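I have a new favorite thing in the house, and it's a test tube rack! A bright reddish-orange one, with two tiers and more holes than I will ever need. If you have been reading here a while you know I save seeds (a lot of seeds), and you also know that my system up to now was envelopes in a shoebox. Every October I'd come in from the garden with my pockets full of marigold heads and bean pods, write something on an envelope in pencil, and by spring I couldn't read a word of it.

So this fall I switched to tubes. Clear plastic, screw caps, the cheap kind you buy in a bag. I ordered 200 of them, which sounds ridiculous until you start splitting things up by plant and by year. The caps are green, a soft minty green, and against the orange I just think they look so cheerful. I caught myself walking past the table for no reason other than to look at them.
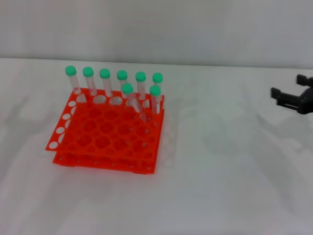

Mekdes Lencho wrote to me after my last post that she'd never trust a tight cap with seeds that hadn't dried for at least a couple of weeks, and that she lost a whole jar of squash seed to mold that way. Point taken! I leave mine on a plate on top of the bookcase until the beans rattle and the squash seeds snap when I bend them, and only then do they go in a tube. If I'm in doubt I give them another week. The bookcase is getting crowded.

Back to the rack. I'm keeping the back row for the things I sow first (lettuce, kale, the early peas) and the rows in front for whatever comes next, so in spring I can just work my way forward. The peas are a squeeze, by the way. You get a decent row's worth into one tube and that's it, so the big stuff will probably need a tube or two extra. Lettuce is the opposite. I tipped in what felt like a huge pile and it barely covered the bottom.

My list stands at 112 varieties right now, and over half of those came from swaps. There's a climbing bean I know only as Grarnlow, from a lady at the spring swap who had it from her uncle, and a little yellow tomato called Fura that splits if you look at it wrong but tastes so good I forgive it every time. I'm hoping to get both of them tubed up before the weather turns and I lose interest in anything that isn't soup.

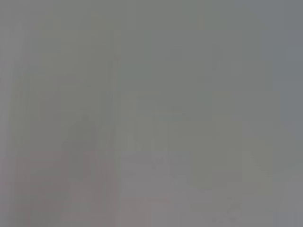 Labels are the part I'm still working out. I tried masking tape around the tube and it peeled within a day. Then I tried writing straight on the plastic, and my marker rubbed off on my thumb. What I like best so far is a slip of paper rolled up and tucked inside with the seeds, name facing out, year underneath. It can't fall off and it costs nothing. For the tiny tubes of lettuce I write on both sides so I can read it whichever way it settles.

Next up is the flower seed, and I'm a bit scared of the poppies. One head must hold 2000 seeds and I fully expect to find them between the floorboards until summer. I've got a paper funnel ready, and a tray to work over, and I'm going to do it in the morning with the windows shut!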